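The washer, the basket and the small round door

15 July 2019

I said I would write something about the laundry once the new setup had been running for a while. We moved into the Mamlow place in October, and the washer has been in daily use from then on. It is a front loader. We bought it secondhand from a shop called Rekon, and with delivery and the new hose it came to 658. The basket was extra.

Most of our washing now is light blue with orange and brown in it.

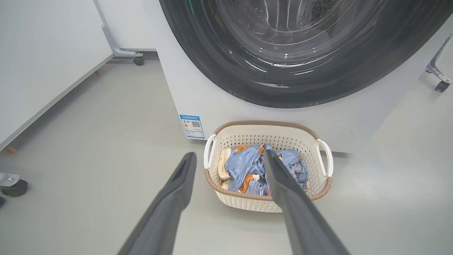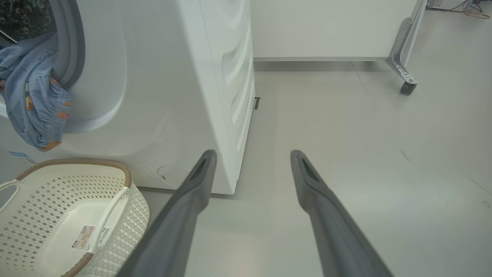

Ridwan Liew wrote to me after my last laundry post that I was wasting my time with a basket on the floor and should get a table or a rolling cart, so that nothing has to be lifted from down low. He also thinks a front loader should be up on a stand. He has had his on one for years and says his back is better for it.

I thought about the stand. The ones I looked at cost more than I wanted to pay, and the floor in our laundry corner slopes a little toward the back wall. I spent most of a morning getting the washer level where it is. I don't want to do that again with a stand under it.

The cart I did try. Suqin Du lent me hers for two weeks. It held more than the basket, but it was too tall to go under the door, so things fell between the cart and the machine when I pulled them out. Socks mostly. With the basket on the floor right in front, whatever drops goes into the basket. I gave the cart back.

The basket has holes in the sides, and I would not buy one without them. My old one was solid, and the clothes at the bottom smelled if I forgot them overnight. It has a handle at each end, so I can carry it against my hip through the hall door. The brown trim around the top is fine. I would have taken plain white if they had it.

How I do a load now:

Everything gets sorted in the bedroom, before it comes anywhere near the machine. I used to sort on the laundry room floor and it took twice as long.

Pockets get checked at the basket. Zippers closed, drawstrings tied. Pajama pants go in inside out. The drawstring came out of one pair in the spring and it took me half an hour with a safety pin to get it back.

I fill the drum to the point where I can still put my hand in flat on top. More than that and it comes out twisted together in one lump.

When the load is finished I set the basket under the door and pull things out one at a time. It's slower than grabbing an armful, but I can give each piece a shake and it saves me some ironing. Then I wipe the rubber seal with an old washcloth, including the fold at the bottom, and leave the door open until evening.

The other job is the filter, behind the little round cover low on the front. I ignored ours until February, when the machine stopped with water still in it. I put down a baking pan and two towels and opened the cover very slowly. Out came two hair ties, a coin, a screw I have never matched to anything and a lot of gray fluff. Now I clean it on the first of every month. It takes ten minutes, plus drying the floor.

I also cut back on detergent. The bottle cap has three lines and I had been filling to the top one out of habit. Yuzhen Guo told me to try the lowest line for a month and see if I noticed. The towels came out softer. I kept going. One bottle of the Bai liquid now lasts us most of a season.

Two things I haven't solved. The spin at the top speed makes the shelf on the other side of the wall rattle, so I run it one step lower and the heavy towels take longer on the line. And there is a gap beside the machine where lint collects. My vacuum nozzle doesn't reach to the back of it. I've been using a yardstick with a sock over the end, held on with a rubber band, and that gets most of it.

I have a half-written post about the clothesline and which clothespins held up over the winter. I'll put that up when the last set has had a fair try.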